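Spent most of the week on the grasp planner for the humanoid and finally have something worth writing up. Short thread.
14 replies · 60 likes

The old setup ran perception once, built a full plan, then executed it blind. Fine on a bare table. With baskets on the desk the arm would pick an approach that clipped a rim, and the planner had no way to hear about it.

So I split it. Perception now publishes object poses on its own loop, and the planner only commits to the next 500 ms of arm motion. Everything after that is a draft.
3 replies · 20 likes

The part that took longest was time sync. Poses were stamped on arrival, so the planner trusted data that was already old. Kamonchanok Ongart found it by reading the logs line by line. They're stamped at capture now.

Test task is dull on purpose: small objects, woven baskets, one arm reaching over a white desk.

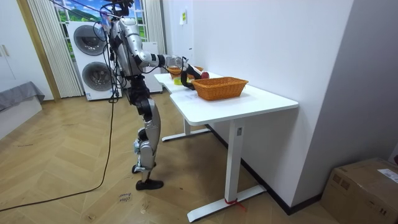
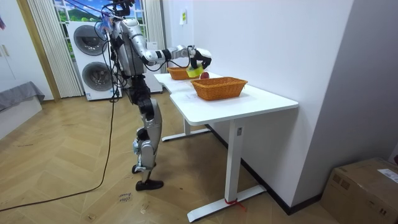

Same desk in both. Small red object in the gripper in the first, yellow-green one in the second.
9 replies · 41 likes

Each object type gets its own grip force cap in a config file. I'd like to drop that and set it from contact feedback, but the config file is easy to read and easy to roll back, so it stays for now.

Rim clearance is a soft cost – if it's a hard constraint the solver gives up whenever a basket sits near the edge of reach. The cost goes up fast inside 20 mm.

Replay tooling is the thing I use most. Every run writes one file with poses, plans and joint commands, and I can rerun the planner against it at my desk. Derek Bloxham added a diff view, so two planner versions show up side by side.
5 replies · 22 likes

We keep 400 recorded runs as the regression set in Teststead. A planner change doesn't merge until it has been replayed against all of them. Takes an hour. Worth it.

Still open: the pose estimate jumps when the hand covers the object. Right now I hold the last good pose and widen the uncertainty. Works for slow reaches. If you've handled this some other way, I'd like to hear about it.
11 replies · 35 likes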